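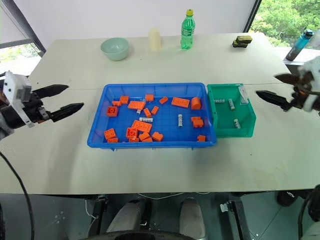 Toy and battery drop-off starts at Geddes library

June 21, 2024

Geddes residents can now bring outgrown toys and dead household batteries to the public library on Norel Street. Drop-off is at the side entrance, during regular hours.

The town stopped taking batteries at the curb in January after a small fire in a collection truck. No one hurt, but the truck was out of service for 13 days. Since then people have had to drive out to the Drulau transfer station, and plenty haven't bothered.

"They end up in the kitchen drawer or they end up in the trash," said Kenneth Farquharson, who runs solid waste for the town. "The drawer is better, but it's not a plan."

Building blocks, puzzles, board games and toy cars all accepted. No stuffed animals, no car seats, nothing with a cord. Take batteries out of toys before you come - last year's spring toy drive turned up 53 toys with batteries still inside, some of them leaking.

Household sizes only, AA, AAA, C, D and 9-volt. Tape over the ends of 9-volts. Car batteries and anything swollen still has to go to Drulau.

Toys in good shape will be cleaned and passed on to the Bikora Family Center, which runs a lending shelf for kids under eight. Broken plastic goes to the transfer station for now. The town is looking for a recycler that will take it but hasnt signed with one.

Start-up cost is $3,000, from the solid waste budget. Finlay Tennant, the library director, said the side entrance will stay open for drop-offs thru the summer and the town will then decide wether to keep it going.

Limit of 2 bags per visit. No businesses. Questions go to the front desk.

Filed under: Local News, Recycling

Recent stories
Drulau transfer station sets summer hours
Water main work closes part of Norel Street
Library book sale moves indoors
Bikora Family Center adds evening story time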